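Wicker basket

A wicker basket is a container woven from flexible plant stems or from a substitute that behaves like them. The word "wicker" refers to the method of construction and not to any single plant. Baskets of this kind are used in homes for storing small items, for serving bread and fruit, for carrying laundry, and for keeping loose things together on a table or shelf.

Materials

The most common natural materials are willow, rattan, reed, seagrass and split bamboo. Willow is cut as whole rods and may be used with the bark on (brown willow), boiled and then peeled (buff willow), or peeled without boiling (white willow). Rattan is a climbing palm. Its outer skin is sold as cane, and its core is sold as round or flat reed.

Paper cord and plastic strand are also used. Paper cord is twisted kraft paper, sometimes wound over a thin wire. Plastic strand resists water and can be washed, but becomes brittle after long exposure to sunlight. It is difficult to tell dyed paper cord from natural reed at a distance, and the two are often sold side by side.

Color depends on the material and the finish. Brown may come from bark, boiling, smoke, stain or dye. Unfinished willow and rattan darken slowly with age.

Construction

A round or oval basket is normally built from the base upward. The rigid elements are called stakes, and the flexible elements passed between them are called weavers. In a stake-and-strand basket the base is made first, after which the side stakes are inserted and bent upward. This bend is known as the upsett. The sides are then worked in one or more of the following weaves:

Randing: a single weaver passes in front of one stake and behind the next.
Pairing: two weavers are worked together and crossed between stakes.
Waling: three or more weavers are worked in sequence, giving a thick, firm band. It is often placed at the upsett and just under the rim.

The rim, or border, is formed by bending the stakes down and weaving them into one another. Some factory-made baskets use a wire frame, and the border is then wrapped around the top wire.

Use on tables and counters

Small open baskets are widely used to hold items that would otherwise spread over a work surface. A basket set to one side leaves the rest of the surface clear, and the contents can be moved in a single lift.

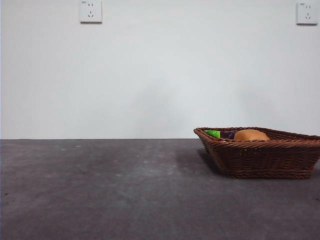
A brown wicker basket holding several objects, on a dark gray tabletop.

The base of a woven basket is seldom perfectly flat. Ends of stakes may project slightly and can scratch varnish or soft plastic. A felt pad or cloth placed under the basket prevents this. Baskets with a foot, which is an extra band of waling under the base, stand more steadily and allow air to pass below.

Very small items, such as pins and coins, can fall through an open weave. A cotton liner is the usual remedy. Liners are tied to the rim or folded over it, and should be removed for washing.

The Bickerstaff collection

The Bickerstaff collection in Grarkport holds 303 household baskets. A catalog compiled by Denise Pilkington lists 161 of these as willow and divides the remainder among rattan, seagrass, paper cord and pieces of uncertain material. Jordan Whiteley later revised the entries for baskets made in Cernberg, where workshops produced up to 200 tabletop baskets in a week during the busy season. Most of the Cernberg pieces have a waled band below the rim and no handles.

Care

Dust is removed with a soft brush or the brush attachment of a vacuum cleaner. Natural materials may be wiped with a damp cloth and dried in moving air, away from direct heat. Paper cord should be kept dry, as it swells and loses its twist when wet. Mold appears as gray or black spots and is brushed off outdoors before the basket is wiped and dried.

Very dry willow and rattan crack when bent. Light misting with water restores some flexibility. A broken weaver can be replaced by cutting it back behind the nearest stake and laying in a soaked length of the same thickness. Broken stakes are harder to repair, particularly near the border, where several stakes hold one another in place.

See also: Basket weaving; Rattan; Willow; Storage container

Gisov Household Reference | Contact | Copyright | Last revised Tuesday, August 25, 2026 | Back to top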